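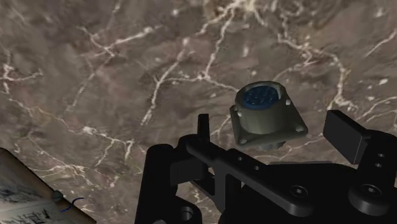 Round connector with a square flange, against brown veined marble.

A season on the road

The Tisham women's senior hockey team has played every game this winter as the visitor, including the ones on its own home schedule. The compressor at the Tisham rink failed before training camp, the replacement was back-ordered, and the town decided to shut the building until spring. The team rents ice at the Jenard Arena in Trimholm, 30 minutes up the highway when the highway is clear.

At the end of January they were second in the Aaltonen League with two games to play. The season before, with their own building, they finished sixth.

The head coach doesn't have a theory about it. She has been behind the bench for four seasons and before that played defence for the same club. Asked why the team is better, she talked about line changes.

"We were getting caught on the long change every second period last year," she said. "Everybody knew it. We talked about it and we didn't practise it. This year we practise it."

The long change comes in the second period, when the teams switch ends and each bench is farther from its own net. A tired defence pair has to cover more ice to get off, and a puck turned over at the wrong blue line can leave them stuck out there for another thirty or forty seconds. Tisham gave up more goals in second periods last season than in the first and third put together.

The fix was dull. At every practice since October, the coach has run one drill with the net at the far end and the defence changing only when the puck is below the other team's goal line. If a pair leaves early, the drill starts again. In the fall it started again a lot. One of the forwards said there were practices when that drill was most of what they did, and that she went home wondering why she had paid her fees.

It takes up so much of practice partly for the reason that there isn't much practice. The Jenard Arena had two slots open when Tisham came looking. One is Tuesday night after the men's recreational league, which is supposed to finish at 9:45 and often doesn't. The other is early on Sunday, before public skating, and it is short. In Tisham they had three full sessions a week at a decent hour.

The assistant coach plans both sessions on the same sheet of graph paper. He said that having less time made him cut things he liked. He used to run a passing pattern for the first part of every practice, five players moving around the neutral zone, and it looked very nice. He went back over the game video and couldn't find a time they had used it. It's gone.

What's left is the change drill, a breakout drill against two forecheckers, and small games across the width of the ice at each end. Power play gets done on Sunday. Penalty kill gets talked about in the dressing room with magnets on a board.

The ice itself took some getting used to. The Tisham rink was built short, well under the standard 200 feet, with square-looking corners and boards that had lost most of their spring. Players who grew up in it learned to play the puck off the boards and trust it to die. At Jenard, which is full length, the boards are live and the corners are round, and a rim from behind the net will come all the way around to the far point if nobody gets a stick on it.

In the first exhibition game they iced the puck so often that the officials were laughing about it by the third period. The passes that used to settle at the far hash marks went down the ice and over the line. The goaltender, who is in her first year as the starter, said she faced more defensive-zone faceoffs that night than she had seen in whole weekends of junior.

She may be the biggest change of all, though the coach tends to steer the conversation away from that. Last year's starter moved away for work in the summer. The new one had spent two seasons opening the gate. She is not big and plays deep in the crease, and she doesn't handle the puck much, which on lively boards has been a good decision. She stops it behind the net, leaves it there and gets back. The defence know where it will be.

"I'm not trying to help the breakout," she said. "I'm trying to put it in the same spot."

She has started every league game but one. The one she missed was in November, the night the highway was closed for part of the evening and she and two defenders were on the wrong side of it. The backup dressed and played, the team had nine skaters in front of her, and they lost 4-3 to a club they would normally expect to beat. Several players brought that game up without being asked and seemed to regard it as their best of the year. The coach doesn't. She said they took three penalties in the offensive zone with a short bench, and that they would do the same thing again if she let them feel good about it. 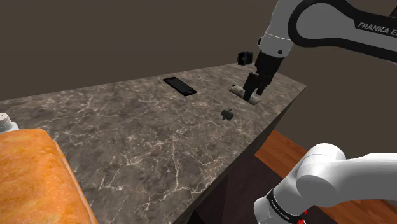
White and black robot arm over a dark stone countertop.

The drive has had its own effect. Most of the players work in Tisham or on farms south of it, and they travel up together in four or five vehicles from the parking lot of the closed rink. Nobody assigned the seats, but they settled by the second week and haven't moved. The first line rides together. The captain, who teaches grade five, does her marking in the back of a minivan with a headlamp on. On the way home they go over the game or practice, and by the time they're back in the lot, the coach says, most of the complaining has been done.

In other years the players came straight from work, skated, and left for home from the dressing room. They were friendly enough. A winger in her third season said there were teammates she had known only by the tape on their sticks. She now knows who gets carsick.

It costs more, too. The ice at Jenard is dearer than what the town charged at home, and gas comes out of the players' own pockets. Fees went up at the start of the year, and two players from last season decided against coming back. One had a new baby and didn't want the late nights. The other joined a team closer to her job. With those gone and the goaltender moved on, the roster opened at 15 skaters, the smallest the coach has had, and there was some worry about getting through the winter.

A short roster has meant steadier lines. The top three have been together almost without a break since the first month. The second line has scored the most, mostly from close in, with the centre parked at the edge of the crease and the wingers throwing pucks at her feet. It isn't pretty to watch. Its centre had four goals all last season and has 13 this year, and she estimates that she has seen half of them go in.

Trimholm has its own team, of course, and it was the question everyone in the league asked when the arrangement was announced. The two clubs have disliked each other for a long time. Tisham got the smaller of the spare dressing rooms, the one with a single working shower, and their equipment cage is a converted skate-sharpening closet by the loading door. The first meeting of the year was a Trimholm home game. The second was a Tisham home game, in the same building, with the same people in the stands cheering for the same side. Tisham lost the first and won the second, 2-1, and wore their white sweaters for it as the league requires of the home team. A few people booed them onto the ice.

They have since worked things out well enough. When the Trimholm club's bus broke down in December it was Tisham players who gave some of them a lift to the tournament at Aaltonen, with the bags piled to the roof. The two captains now trade ice time when one of them has a conflict. None of this came up in the game between them two weeks ago, which had 11 minor penalties and a misconduct.

Trimholm is first in the standings by three points. If the order holds, the two will meet in the final, a best-of-three, and every game will be at Jenard whoever has the home date. The coach would rather not discuss it yet. Tisham has to get through a semi-final first, likely against the team that beat them on the night of the road closure, and the opponent forechecks hard with two players low. That's why the breakout drill has two forecheckers in it.

The compressor has arrived in Tisham and is sitting under a tarp beside the building. The town expects to have ice in by September. Players have been asked whether they want their old practice hours back, and most said yes straight away. The goaltender asked whether anything could be done about the boards.

On the Tuesday we visited, the men's league ran late again. The team stood along the glass in full equipment until the ice resurfacer had made its last pass, then went on through the one gate that was open. It was ten past ten. The assistant coach crossed one item off the graph paper and pushed the net down to the far end for the change drill. They restarted it twice.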